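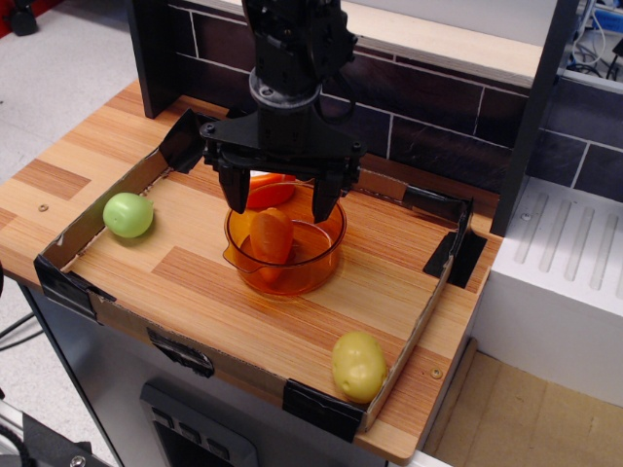

Arm on the sorting bench: what happens to operator grades and rotas?

Posted by benchlead_north, May 26, 2024

We run a small test and packing site in Jorkdale. In March the firm put in an arm to move mixed items between containers and trays, a job previously done by hand on both shifts. There are five operators on my team. The arm does the repetitive picking. The operators now load trays, clear faults and log failed picks.

Management's position is that the job description is unchanged. Mine is that fault clearing is a different task from picking and needs its own training record and probably its own grade. Has anyone been through this? I am also interested in how you handle breaks. Under the old rota people swapped stations every two hours. With the arm, the person minding it tends to stay there all shift.

Yuto Kinoshita

We had the same argument at Skera. Some points from our side.

Write down the tasks before you discuss grades. We kept a log for 3 weeks: task, duration, who did it, whether a stop was needed. Loading was most of the time. Fault clearing was short but frequent, and it went to the same two people on every shift, as the others had not been shown how to do it. That settled the training question. Everyone on the bench now has a signed record covering safe stop, clearing a held item, restart and reporting.

The grade took longer. We did not get a new one. We got an allowance for anyone authorised to restart the arm after a fault, reviewed yearly.

On rotation, keep it. Minding is low effort physically and poor for attention. Ours swap at the same interval as before. The person coming on reads the last entries in the log and confirms the arm's state before taking over. Handover takes almost 5 minutes, and this has to be in the rota as paid time or it will be skipped.

Check also who sets the pick rate. If the supplier can change it remotely, the loading rate changes with it and your operators will feel it first. Ask for changes to be notified in writing.

futetti_ops

Same at Futetti, no grade change, people just got on with it. Less wrist pain on my shift. More boring.

lemaire77

Was there a risk assessment after installation? The one for manual handling won't cover it. At Lemaire ours had to be redone and the revised version listed minding as a separate role, so HR could hardly keep saying the job was the same. I'd request a copy first and argue about grades second. Your safety rep should be able to get it if you can't.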